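30 November 2024

Got in at 12, supposed to be asleep by now, writing this fast before it all slides out of my head. Trial of the Vandia package runs out soon and I still owe Benedek a yes or no. He's called once and emailed twice. He wants to know do we pay for it or do we go back to the old setup, and I keep saying give me one more night. So this is the night I guess.

What Vandia is, so I remember what I thought when I read this next August: you rent the simulator plus a shelf of ready-made tabletop tasks. Two arms, a table, a bunch of props, several camera views. You log in, pick a task, bring your own controller or use theirs, hit go. Support by chat, from a guy who signs himself Tan and nothing else. First name, last name, no idea. He's good though. Answered in the middle of my dinner.

Install was a pain. First try died at 60 percent, second try hung at the licence step, and then the third time it just went through and I have no clue why. Didn't change a thing. Coffee cold by then. Plelesbridge office heating off again so I did the whole evening in my coat, typing with the sleeves pulled down.

Picked one of the small-ball tasks because Benedek likes those, they demo well. Tray with a red dot in it, arm at the tray's edge. Saved a few views to stick in here.

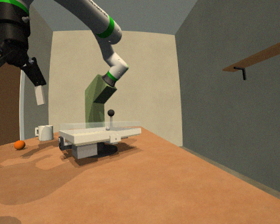 from low down, at table height 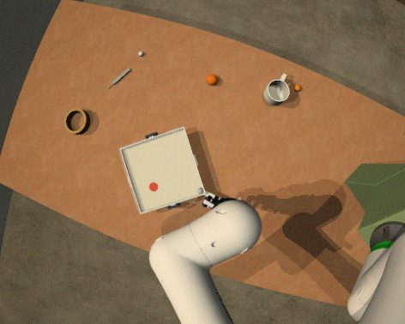
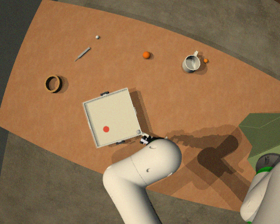

What does the trial leave out that the paid plan has?
Batch runs, mostly. On the trial you start every run by hand and you get 100 of them in total, and the paid plan lets you queue them overnight and pull the logs in the morning.

Which for us is the whole point. I burned so many of my hundred on dumb stuff the first week, wrong units, wrong gripper settings, one whole afternoon with gravity set to a value I'd typed in myself. My fault. But it would be nice if an aborted run didn't count, and it does. Told Tan. He said he'd pass it on. They always pass it on.

Good things, quick:
the camera views are easy to switch, one key
shadows look nice, softer than what we had. Benedek will love that and it doesn't matter at all
restarting a task is quick, I barely have time to look at my phone
the docs have a search box that works!!

Bad things:
small round objects. I don't trust the contact yet. I had a ball in an earlier run last week that just sort of crept along by itself with nothing near it. Could be my friction numbers. Could be theirs. Need to ask and keep forgeting
the menus. Who puts "reset arm" right next to "reset account"
the wide overhead view bends the table edges, looks like a rug somebody kicked. There's supposed to be a setting for it, page in the docs says so, setting isn't where the page says
price. I wont write the price down here, it makes me tired

Compared with Nirnska, what we use now: Nirnska is ugly and slow and I know every inch of it. When it breaks I know what it's going to break on. With this one I'd be back to being the new kid for a couple months, and I'm the only one who'd do the moving over, Benedek sure isn't going to. All our old tasks would need porting. I looked at the import tool for like five minutes and closed it. It wants everything in its own format and our files are a mess, half of them named final and the other half named final2.

But the queue. I keep coming back to the queue. Going home at a normal time and having runs waiting in the morning. I think that's worth the moving pain, maybe. I was sure of it at nine, less sure at eleven.

Called my sister on the walk back, she asked what I'd been doing all evening and I said staring at a ball in a tray. She said is that the job now. Yeah pretty much. She's got the kids both sick, and the car needs a new something, belt? Told her I'd come out next weekend and bring the soup pot back. WRITE THAT DOWN somewhere better than here.

Tomorrow: ask Tan about friction on the small balls and about the overhead view. Ask if the aborted runs can be credited, worst he can do is say no. Ask for 2 more weeks on the trial. Try one of our own tasks through the import thing, a small one, the drawer one maybe, and time how long it takes me start to finish. If it eats the whole day that's my answer. Then call Benedek before he calls me.

Find the other glove too. Pretty sure it's under the desk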